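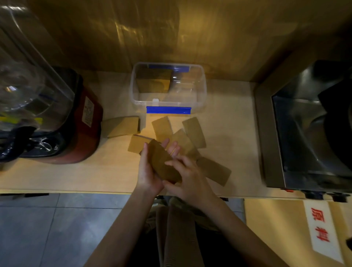 Cardboard sorting, bare hands edition.

So February has been all about showing the robot how to stack cardboard. I do the job by hand, the software (we're on Wornamus now, long story) chews on it overnight, and in the morning we find out what it learned from me.

My first batch was 20 runs and Yareli Tlapale threw out 17 of them! Too fast, she said. I also kept dipping my head, so half the time the pieces slid out of view right when I grabbed them. Fair enough -- I've been handling cardboard my whole life and never once thought about where my thumb goes.

Now I slow way down, pick up one piece, square it in my fingers, and put it in the clear bin with the blue flaps. Then another one. It feels a bit like teaching a toddler to put away blocks, except the toddler wants 25 more examples by lunch.

Next up is the remote control version with the two hand grips, and I'm already nervous about it.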